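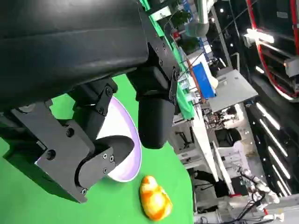
A play kitchen corner has opened at the Lindon community rooms in Fokgate, after a summer of sorting donated toys and repainting the back wall. The corner is aimed at children under school age and is meant for pretend cooking, serving and shop games. Most of the pieces are small and simple, such as the white bowl with a thin purple rim, and the play surface is a bright green that shows up anything left on it at the end of a session. The rest of the stock is kept on low shelves that children can reach without help.

The corner takes the place of a reading nook that had fallen out of use. The books have gone to the front room, where the light is better, and the old carpet has been taken up. Parents had asked for more to do at the weekly stay-and-play mornings, which have been full since the spring. Several said their children spent most of the time at the sand tray and queued for it.

Temba, the local group that runs the mornings, put out a call for toy food and kitchenware in August. Bags were left at the door for four weeks. Much of what came in could be used after a wash, though a good deal of the play crockery was chipped and had to be thrown away. Wind-up and battery toys were passed on to the charity shop next door.

Food items were the most popular gift. There were more fruit and vegetables than the shelves could hold, and some have been put aside to swap in later in the year. Bread, cakes and other baked goods were harder to find, and the group says it would still be glad of them.
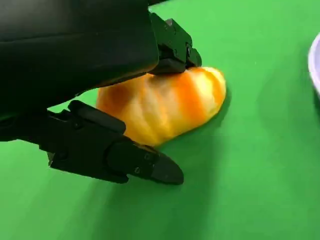
Photo: Temba

The bread roll, in orange and yellow, is among the pieces set out for the bakery game, in which one child keeps the shop and the others come in with a basket and a list. The lists are drawn on card so that children who cannot read yet can join in. Play money was tried during a test morning and then dropped, as the coins were small enough to worry parents of toddlers. Buttons sewn on to felt squares are used to pay instead.

Candix, the hardware shop on the high street, gave the paint and the shelf brackets. The shelves were put up over two evenings by parents from the group. A sink unit and a pretend cooker are still wanted, and anyone with either to spare is asked to leave a note at the front desk before bringing it in, as there is little storage in the building.

The group has set a few rules for the corner. Toys are washed in warm soapy water after each morning and left to dry on racks overnight. Anything with a split or a loose part comes out of use straight away. Children may carry the food to other parts of the room, but it has to be back on its shelf before the song at the end. Real food and drink stay at the snack table by the window.

Up to seven children can use the corner at one time. When it is busy, a sand timer is turned over and places are swapped when it runs out. Adults are welcome to sit in and be served, and there are two full-sized chairs against the wall for that purpose.

Stay-and-play mornings start at half past nine and finish at half past eleven. There is no need to book. Children must be with a parent or carer throughout, and pushchairs should be left in the entrance hall, as the passage to the back room has to be kept clear. The side door has a ramp and can be opened on request.

The play corner will also be open during the autumn half-term holiday, when older brothers and sisters may come along. A soup-making game is planned for that week, using the toy vegetables that have been kept back, and families are invited to bring in clean, empty packets and cartons for the shop shelves. Glass jars and tins cannot be accepted.

Donations of toy food can be handed in at the front desk during opening hours. Items should be clean and dry, in a bag marked with the word "kitchen".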